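Como lavar, secar e separar peças de montar usadas
Dicas para a casa — arrumação e brinquedos

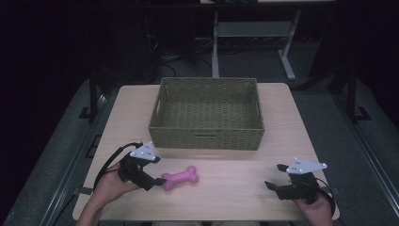
Cesto entrançado aberto, sobre a mesa, com um brinquedo de cão à frente.

Quem compra peças de montar em segunda mão recebe quase sempre um saco misturado: tijolos, placas, rodas, meia dúzia de figuras sem cabeça, cabelos, migalhas e uma ou outra peça de outra marca. Antes de juntar tudo à coleção de casa convém lavar e separar. As indicações que se seguem servem para as peças de plástico comuns. Os motores, as caixas de pilhas e os autocolantes têm regras próprias, mais abaixo.

Antes da água

Despeje o saco sobre um lençol velho ou uma toalha de mesa clara. Retire logo o que não pode ir à água:

- motores, luzes, sensores e caixas de pilhas
- peças com autocolantes
- capas e velas de tecido
- cordéis e correntes com cordel
- peças metalizadas ou cromadas
- pratos giratórios com eixo de metal

Desmonte tudo o que vier encaixado. A sujidade fica entre os pinos e a água não chega lá. Para as placas finas coladas uma à outra use um separador de peças, nunca uma faca nem os dentes. Se a placa não ceder, ponha-a no frigorífico meia hora e tente outra vez. Costuma resultar com placas pequenas; com as grandes nem sempre.

Os pneus saem das jantes. Lavam-se à parte, porque a borracha velha larga cor e pode manchar as peças brancas.

Lavagem à mão

Encha um alguidar com água morna, no máximo a 40 graus, e junte uma colher de sopa de detergente da loiça. Acima dessa temperatura o plástico pode empenar, sobretudo as placas de base e as peças transparentes. Não ponha as peças ao lume, na máquina de secar nem no micro-ondas.

Trabalhe com lotes de 500 peças. Com mais do que isso a água fica escura a meio e acaba-se a lavar tudo duas vezes. Deixe de molho uma hora, mexa com a mão, esfregue as piores com uma escova de dentes macia e passe por água limpa num escorredor de furos pequenos. Tape o ralo. As peças redondas de um pino passam por quase todos os ralos de cozinha.

Se as peças vierem de uma casa de fumadores, faça um segundo molho com água e um pouco de vinagre branco e enxague bem. O cheiro diminui, mas pode levar uns dias ao ar até desaparecer por completo.

Nunca misture vinagre com lixívia. Nem use lixívia sozinha: come a cor dos vermelhos e dos azuis.

Lavagem na máquina da roupa

Funciona para peças grandes e robustas. Meta-as num saco de rede com fecho, feche o saco dentro de uma fronha, escolha um programa delicado a frio e desligue a centrifugação. Não leve à máquina figuras, peças transparentes, para-brisas nem peças impressas. Riscam-se umas às outras e o estrago não tem arranjo.

Secagem

Estenda as peças numa toalha com os pinos para baixo e as cavidades para cima durante a primeira hora, depois vire-as. Uma ventoinha na velocidade mínima ajuda. No verão secam de um dia para o outro; em janeiro conte com 3 dias, e mais se a divisão não for aquecida. Evite o sol direto, que amarelece os brancos e os cinzentos.

Não guarde nada enquanto houver gotas dentro dos tubos. Abane uma mão-cheia junto ao ouvido ou sobre papel de cozinha. Se cair água, ainda não está.

Peças com autocolantes e peças elétricas

Limpe com um pano quase seco, à volta do autocolante e não por cima dele. Um canto levantado volta ao lugar com um pingo de cola em batom, aplicado com um palito.

Nas caixas de pilhas, veja primeiro se há pó branco ou esverdeado nos contactos. Se houver, use luvas e um cotonete com vinagre, depois outro cotonete com álcool, e deixe secar aberto. Quando a mola está comida pela ferrugem, não vale a pena insistir.

Separar: por cor ou por forma?

Por forma, quase sempre. Uma peça pequena vermelha encontra-se depressa numa caixa de peças pequenas de todas as cores, mas não numa caixa cheia de peças vermelhas. A separação por cor só compensa em coleções muito reduzidas ou quando se vai montar um mosaico.

O sistema que uso cá em casa tem 11 caixas:

1. Tijolos de dois por quatro e maiores
2. Tijolos pequenos
3. Placas grandes
4. Placas pequenas
5. Peças lisas, sem pinos
6. Telhas e rampas
7. Rodas, pneus e eixos
8. Portas, janelas e vidros
9. Peças técnicas e engrenagens
10. Figuras e acessórios
11. Tudo o resto

A última enche mais depressa do que as outras. Quando isso acontecer, despeje-a e veja se algum tipo de peça já merece lugar próprio — no meu caso foram as dobradiças, que agora estão num frasco de compota.

Ryszard Sadowski, leitor desta página, escreveu a propor uma primeira passagem só por tamanho, com um escorredor de furos largos. O que cai é miúdo, o que fica é grande, e a separação a sério começa depois. Experimentei com um saco de 700 peças e poupa tempo, desde que não haja muitas placas compridas, que entopem tudo.

Caixas e gavetas

As gavetas transparentes da Itier são boas para peças pequenas, mas saem da calha se forem puxadas com força. Para tijolos prefiro as caixas baixas da Dudek, que empilham bem e têm tampa. As caixas fundas parecem práticas na loja e depois obrigam a remexer até ao fundo. Não encha nada acima de dois terços.

Escreva a etiqueta na frente e não na tampa, porque as tampas trocam-se. Para crianças que ainda não leem, cole uma peça de amostra por fora com fita de dupla face.

Conjuntos completos

Se quiser refazer um conjunto antigo, separe as peças antes de as distribuir pelas caixas. Procure primeiro as invulgares: a peça impressa, o casco, a cor rara. Se essas faltarem, o resto dificilmente estará no saco. Guarde cada conjunto num saco com fecho, com o número escrito num papel dentro, e as instruções deitadas numa pasta de arquivo. De pé, dobram.

Peças partidas ou de outras marcas

Tijolos rachados de lado já não prendem e vão fora. Peças mordidas podem servir de enchimento no interior de paredes. As de outras marcas, como as Hovine, encaixam mas apertam de maneira diferente, e numa construção alta nota-se. Guarde-as à parte ou dê-as a quem só queira brincar.

Atualizado a 29 de setembro de 2018
Na mesma secção: Tirar riscos de canopies transparentes | Limpar o pó a modelos montados | Guardar puzzles sem perder peças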